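Barnent Shared Workroom Guide
Section 2: Overhead Lights and Ceiling

Good light makes everything else in a workroom easier, so we put this section near the front.

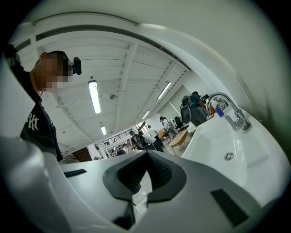 Before you move a single bench, spend some time with your head tipped back. The ceiling decides more than people expect: where the shadows fall, which corner feels gloomy at four in the afternoon, where a tall shelf can stand without blocking half the light. A white ceiling with white beams is a wonderful thing to start with, and if yours is already white, you are well ahead!

The steps below are for rooms with fluorescent tube fixtures and exposed beams or trusses. If your room has a flat dropped ceiling, skip the part on beams and go straight to "Placing the benches."

What you will need

Zevunell tube tester, or a tube you know is good
Stepladder tall enough that you never stand on the top step
Soft dry cloths
Extendable duster
Light meter (the one in the Barnent starter box reads in lux)
Painter's tape and a marker
Your copy of the ceiling plan, sheet 3918

CAUTION: Switch the lights off at the wall and at the breaker before you touch any tube or fixture. Tape over the breaker and write your initials on the tape. Let the tubes cool first.

CAUTION: Do not lean a ladder on a truss, a light fixture or a pipe.

Checking the tubes

1. Turn on every light and leave them on for a few minutes. Older tubes can take a while to settle.

2. Walk the whole room and look at each tube in turn. Dark ends, flicker and a pink or orange tint all mean the tube is near the end of its life.

3. Mark the tired ones on sheet 3918. If a fixture buzzes, write that down too. A buzz usually comes from the ballast, and a new tube won't cure it. Leave the ballast to an electrician.

4. Turn off the power as described in the caution above.

5. Take out a marked tube by turning it a quarter turn and easing it straight down. Have someone on the floor to take it from you. Long tubes are light but awkward, and they love to swing.

6. Fit the new tube with the pins lined up in the slots, then turn it until you feel it click.

7. Restore the power and check your work before you put the ladder away.

NOTE: Match the color printed on the end of the old tube. One cool tube in a room of warm ones will annoy you every day.

NOTE: Used fluorescent tubes contain a little mercury and do not go in the trash. Slide each one into the sleeve the new tube came in and take it to your local hazardous waste drop-off.

If a tube breaks: get everyone out, turn off any fans or forced air, open a window and stay out for at least ten minutes. Pick up the pieces with stiff card and tape. Never use a vacuum or a broom. Everything goes into a jar or bag with a tight seal.

Cleaning beams and trusses

This is the most satisfying job in the whole guide. Dust on a beam is invisible from the floor until you wipe it off, and then the room is suddenly brighter and you want to do every beam in the building – we certainly did.

1. Cover benches, sinks and open shelves. Old bedsheets are perfect.

2. Start at the end of the room farthest from the door and work back toward it.

3. Run the duster along the top of each beam first, then the sides, then the underside. Go slowly. A fast sweep throws dust into the next bay.

4. On lattice trusses, work each slanted piece from the top down. Wear safety glasses and a dust mask.

5. Wipe the fixtures last, with a dry cloth, with the power still off. No spray cleaner on or near a fixture.

6. Shake the sheets outdoors.

CAUTION: If paint on the beams is flaking, stop. In an older building it may contain lead and should be tested before anyone dusts or scrapes it.

Smoke detectors

Keep them clear of tape, hooks, hanging cords and paint. Slip a loose plastic bag over the detector while you dust nearby, and take it off the moment you finish. Write "BAG" in big letters on the tape over the breaker so it can't be forgotten. Press the test button before you leave.

NOTE: In some buildings the detectors are wired to a central alarm. Ask the building office before you bag or test one.

Placing the benches

1. Measure the light at bench height. Hold the meter flat with the sensor up and step back a little so your own shadow stays off it.

2. Write each reading on a piece of painter's tape and stick it to the floor where you took it. You end up with a map of the room you can walk around in, and it's great fun.

3. For fine work such as sewing, soldering or small repairs, aim for 800 lux. Sorting, packing and washing up need less.

4. Put fine-work benches where the readings are highest, then turn each one so the light comes from the side opposite the hand you work with. For a shared bench, try to get light from both sides.

5. Sit down at the bench and look up. If a bare tube is shining right into your eyes, shift the bench until it isn't, or fit a Jardale clip-on diffuser. The diffusers take a bit off the reading, so measure again.

6. Check the sink as well. Sinks tend to end up under a shelf or hood, and you want to see what you are rinsing. A small sealed light marked for damp locations, put in by an electrician, does the trick.

7. Leave the tape down for a full day and read the meter again after dark. Windows can fool you!

Hanging things from the ceiling

Please don't hang anything from a truss or beam until the building owner has told you in writing what it can carry. That goes for bikes, storage racks, cord reels and the big paper lanterns we all like so much. Nothing hangs from a light fixture, ever, including string.

If you do have the go-ahead, keep cords and hooks well away from the tubes, and hang nothing over a spot where people stand to work.

Keeping it up

Dust the fixtures in March and again in early fall. Keep 2 spare tubes of each length in their sleeves, standing upright in a corner where they won't get kicked. Note every tube change on sheet 3918, with the fixture and the month, and pin the sheet inside the supply closet door.

Readers using the Đinh folding benches should turn to Section 3 before unfolding the legs. The locking bars are easy to put on backward.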